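Home and Shared Workshop Robotics — Handout 8: Grippers You Hold Yourself
Notes by Arnar Brøndum. Revised July 23, 2025, replaces the December sheet (throw that one away, the linkage order was wrong)

Before you start
Read handout 7 first or the linkage part will make no sense. Bring your own hex keys, the shared set is missing the small ones again. Pairs for this, one bench each.

What we are building
Two matching hand-held grippers, two fingers each. You do the moving, the gripper does the touching. Later the same fingers go on an arm, so whatever you learn about cloth with your own wrists carries over — mostly.

Parts per gripper
Printed links, black, from the Moser file set. Check for stringing inside the holes.
Brass bushings, pressed not glued
Collars for the pad pivots
Foam-faced pads with their brackets, left and right are mirror images
Grey clips
Handle, cable, strain relief

Tokgöz bushings fit the printed holes after light reaming. Curkeo ones are a touch fat, you will crack a link if you force them. Ask me how I know.

Assembly, short version
1. Ream holes by hand. No drill.
2. Press bushings. Flush or slightly under.
3. Join links finger by finger, leave the pivots a bit slack.
4. Collars on, then pad brackets. Pads should stand upright and face each other.
5. Clips go on last. They ping off, wear glasses.
6. Close slowly. Pads should meet flat. If the tops touch first, bracket is bent — straighten it, dont pack it out with tape.
7. Now tighten the pivots. Quarter turn, test, quarter turn.

Cable: leave a loop big enough for a full wrist roll. Most faults last term were cable faults, people blamed the code and it was a connector half out. Route it away from the pads.

Why cloth
Cheap, doesn't break, shows every fault. A hard block forgives a crooked pad. Cloth doesn't, it slides out at the corner or bunches up on one side. Hems are the interesting bit: thicker, stiffer, easier to find by touch than the middle. Go for a hem first when you practise, then try a single layer in the middle of the towel and notice how much worse you are at it.

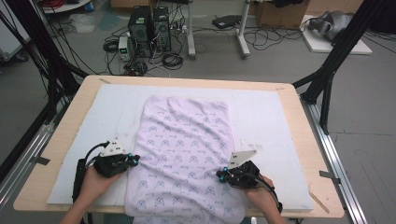
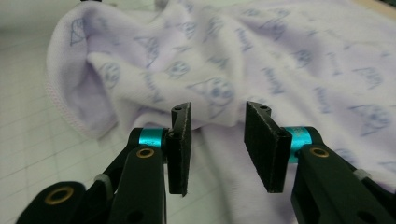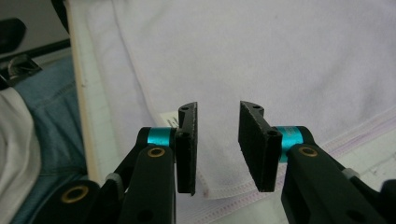

Fig. 1 to 3. Cloth work with the hand-held grippers. First one is the full bench with both grippers on the towel, second and third are close views of the fingers and pads.

Things to look at in fig. 2 and 3: pad faces, and where the bushings sit in the links. In both the pads are apart with a gap between. Copy that as your starting position, then close on the cloth. Don't come in half shut, you just push the towel away.

Bench practice
Work in this order, no skipping.

a) Flatten. Towel lengthways on the board, a gripper on each side, pull outwards gently. Both hands together. One side early and the whole thing skews.
b) Pinch a hem, lift, hold, put down where it was. Harder than it sounds.
c) Half fold. Both near corners up and over. Keep the height the same left and right.
d) Crumple it, hand it to your partner, they start again from a).

Do 21 goes of each per person and write down what went wrong, one line each. "Slipped" is not enough. Slipped where, which pad, how far closed.

Logging
Orkon logger, same settings as last time. File names with your bench letter in front please. My own test run came to 632 lines and almost 800 once the repeats were in, so don't leave it all to the end and then try to sort by hand.

Common faults
Pads close but don't grip — foam worn or dusty. Brush it, then swap if no better.
One finger lags: pivot too tight, or a bushing proud of the link.
Clicking on closing: clip loose.
Towel drags along the board when you let go. Open wider before you move off. Also you are pressing down too hard, everyone does.
Reading jumps when you turn your wrist = cable. See above.

Marking
Gripper closes square: pass or fail, checked at the bench. Log sheet is the rest. A tidy log of bad folds gets more marks than good folds and no log.

Next handout: mounting the fingers on the arm. Bring the gripper fully assembled, and the log, printed. Spare foam is in the drawer under the vice, cut it yourself and put the offcuts back becuase they do for the small pads.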